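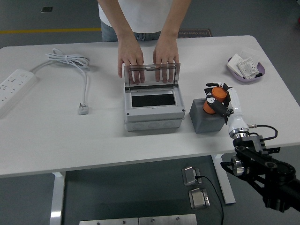 Gavel: clearing a grip that won't let go

Sooner or later the Gavel hand picks up a part and becomes attached to it. Ours held on for 55 seconds, past every release command.

1. Press stop. Do not tug the part; the hand is stronger and has more patience.
2. Keep everyone's fingers away from the hand.
3. In Luvevano, open Grip and drop the hold force from 700 to 400.
4. Send Release 2 times. The first one only clears the fault.

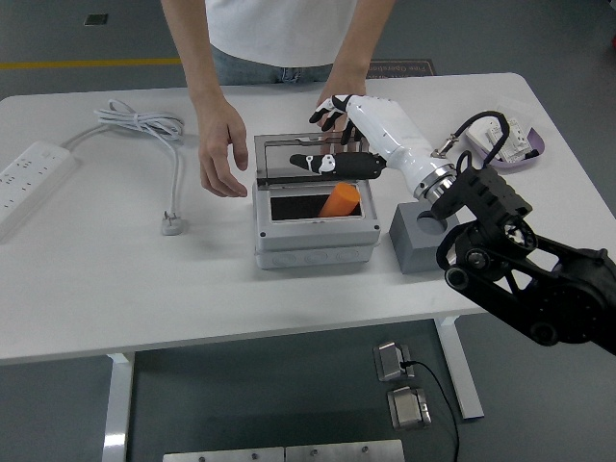 Fingers raised, orange cylinder in the enclosure.

If it sticks again, recalibrate the thumb before blaming the part.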